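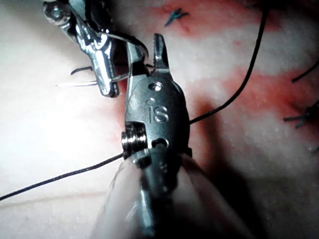 Emanuel asked whether stitches in a cut are the same as stitches in a sock, and whether they stay in forever. Those are two very good questions, Emanuel, and we are going to take our time over both of them, so get comfortable!

Let's start with the sock. When you mend a sock you usually pull one long thread in and out, in and out, until the hole is closed. Some cuts are sewn that way too. But very often each stitch in a cut is its own little piece of work. The thread goes in on one side, passes under the gap, comes up on the other side, and is tied in a knot and snipped. Then comes the next one, a little way along, with a knot of its own. Doctors call these interrupted stitches, which is a funny name when you think about it (nobody barged in on them!). It only means that the sewing stops and starts again. If one knot comes loose, the others can still hold on.

The needle is different as well. A sock needle is straight, like a tiny spear. A needle for stitches is usually curved, a bit like a sliver of moon, so that it can dip down and come up again without anyone having to reach underneath. It is also very small, and fingers are big and clumsy next to it, so it is held in the jaws of a metal tool called a needle driver.

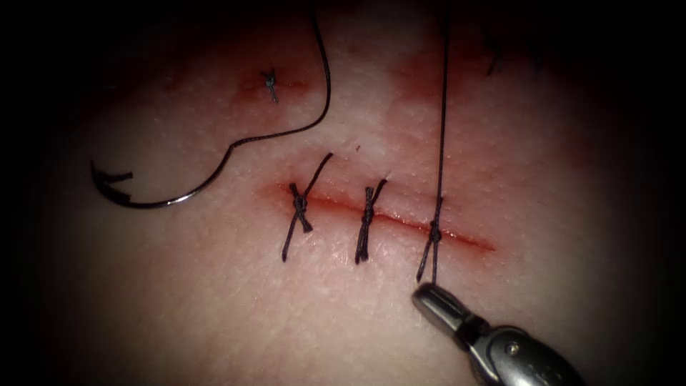
Three stitches across a cut in a practice pad. The one on the right still has its long thread.

Nobody starts out sewing on people, you'll be glad to hear. First comes practice, and lots of it, on a soft pad that can be sewn again and again. The pad doesn't mind if a stitch is crooked or if a knot has to be done over. If you have ever learned to tie your shoelaces, you know how it goes - the loops flop about, you lose hold of one end, and then one morning your hands seem to know the way by themselves.

The knot has to be pulled just tight enough. The two edges of the cut should touch, like two people standing shoulder to shoulder, without being squeezed into a bunch. 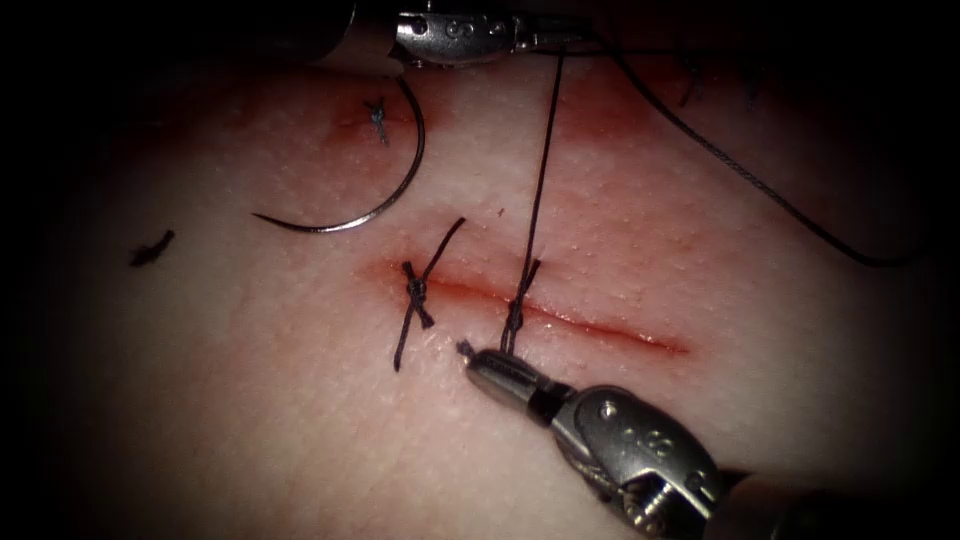
After the knot is snug, the thread is cut, but a little bit is left on each side. Those bits are called tails. If you trimmed them right down to the knot it might slip undone, and if the stitches have to come out later, a tail is a handy thing to take hold of.

And now for your second question, Emanuel. Some stitches are made of a thread that the body slowly breaks down, so they go away on their own. Others are taken out by a doctor or a nurse once the skin has grown back together. There's a snip and a small tug for each one, and most people say it feels like a tickle or a tiny pinch.

If you'd like to try the knots at home, ask a grown-up for two shoelaces in different colors and tie them around the back of a chair. Different colors make it much easier to see which end went where.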